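About Nudard

Nudard is a small school for people who want to make things out of paper and board. We teach bookbinding, box making and a bit of hand printing, in evening and weekend classes, to anyone sixteen or older. Most of our students have never held a bone folder before they walk in, and by the second class they're arguing happily over grain direction (it matters, we promise!).

How we started

Nawal El-Sayed opened the school after years of repairing books for libraries. She had a borrowed press, 27 students on the first sign-up sheet and chairs for fewer than that. People sat on the windowsills. Two of that first group now teach here, and one still has the lopsided notebook she made on opening night and will show it to you if you ask.

The name came from a street sign that was missing a few letters. We liked how it sounded and kept it. 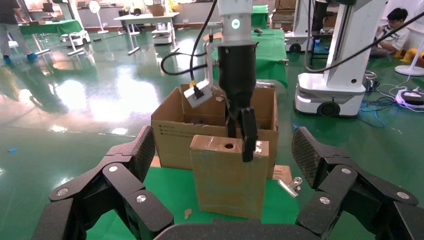

Our box making course is the one we get the most mail about, and we love it for the same reason our students do: you learn to look at packaging all over again. We start with the plainest thing there is, corrugated cardboard. A tall tan carton with clear tape across its sealed edges and a round hole in the top has plenty to teach before you ever pick up a knife. Where do the flaps meet? What happens to the strength of a panel when you cut into it? From there we move on to scoring, wrapped trays, lids that slide down slowly on a cushion of air, and finally the clamshell case, which takes three evenings and a lot of patience and is worth every minute.

What we teach

Beginners usually start with Folds and Stitches, a four-week class that covers pamphlets, Coptic binding and one hardcover book. After that you can go wherever you like. Paste papers and marbling run all year. Letterpress is on Thursdays, on a tabletop press we call Morsy, which is loud and stubborn and prints beautifully once it warms up to you.

Classes are small and tools are included. If you have a favorite knife, bring it along!

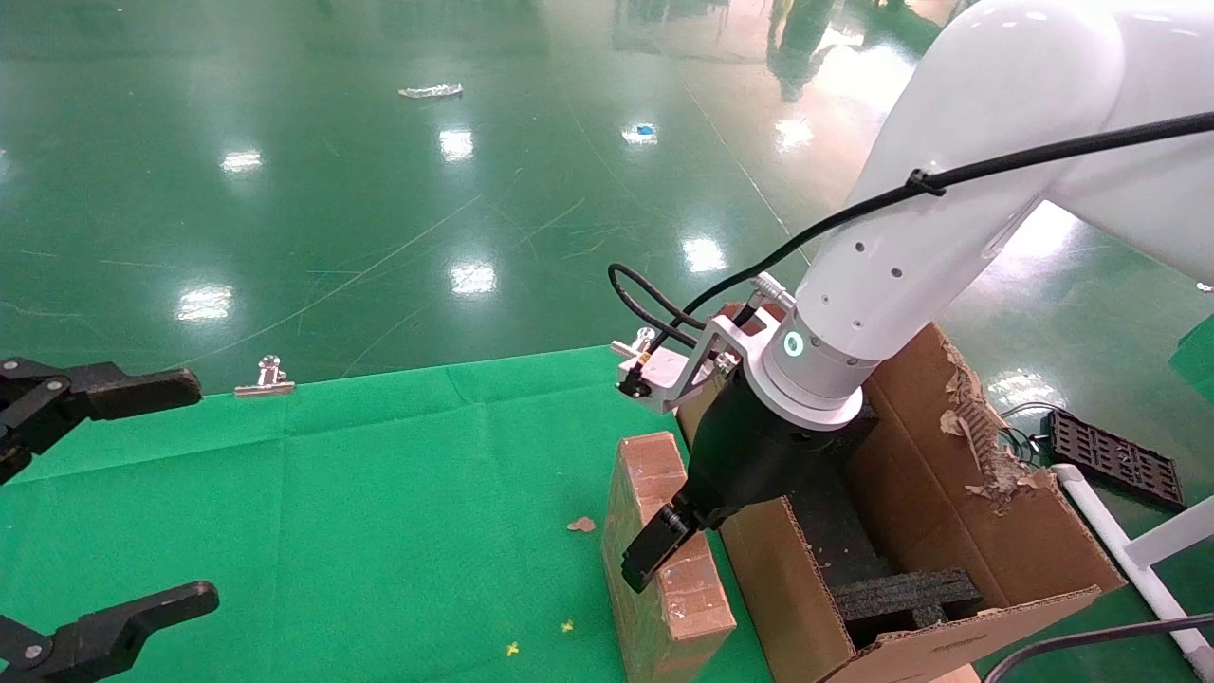

Where to find us

We're on the second floor of the Odar building, up the stairs next to the Femo bakery, at number 197. There's an elevator around the back, so just ring the bell and we'll come down and let you in. Parking is easier after six.

Open evening

Our next open evening is Fri 17 June, from five until late. Come fold something, meet the teachers and look through the 100 or so student books on the long shelf. You don't need to sign up. We close for two weeks in August, and fall classes go on the calendar as soon as we're back.

Questions about a class, a gift card or a family Bible with its cover hanging off? Write to us or stop by. We answer everything ourselves, usually with glue on our hands.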